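Speaker notes: Simulated door opening, student project track
Escobedo robotics club, 24 Aug 2026

Slide 1. Title
Give the club name and the project name, Handwood. State the scope right away: a two-arm robot, one hinged door with a knob, simulation only. No hardware results in this talk.

Slide 2. Task setup
The students wrote the task in the Lisar simulator. An episode counts as a success if the door passes 30 degrees before the time limit. Base position is randomized at the start of each episode, within a small box in front of the door.
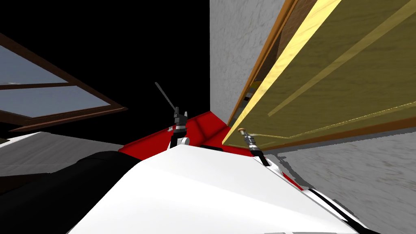
Collision meshes were the first problem. The door panel came in as a single convex hull, which swallowed the molding and moved the contact surface outward. Splitting the mesh fixed it. Mention that this took most of May.

Slide 3. Data
Teleoperated episodes recorded: 1,630. Kept after filtering: 1,571. The filter removes episodes with dropped control packets and episodes where the base drifts out of bounds. Pause here for questions on the filter.

Slide 4. Approach phase
The knob is small compared to the gripper, and the policy tends to stop short of it. 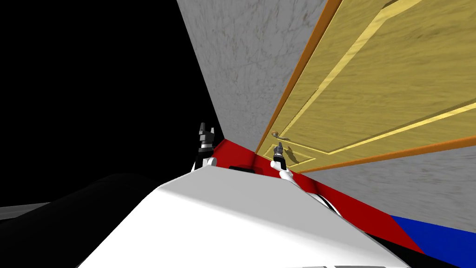
Two changes helped. The students added wrist pose to the observation, and they lowered the action rate for the last part of the reach. Show the loss curves for both, same axis. Do not read the numbers aloud.

Slide 5. Contact phase
Explain the friction setting on the knob. Too low and the fingers slide, too high and the door opens from a side touch that would never work on a real one. The current value is hand-tuned.

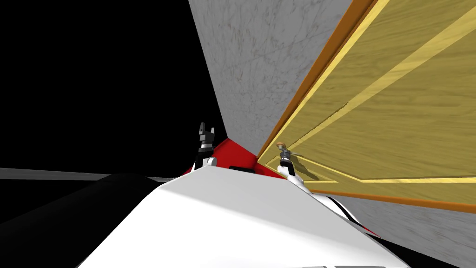 Gruteck asked after the dry run whether a hand-tuned friction value makes the success rate meaningless, and suggested sweeping it and reporting the full range. Agree with the point. The sweep is set up but has not been run.

Slide 6. Next steps
Friction sweep, then a second door with a lever handle. Leave the repository address on screen during questions.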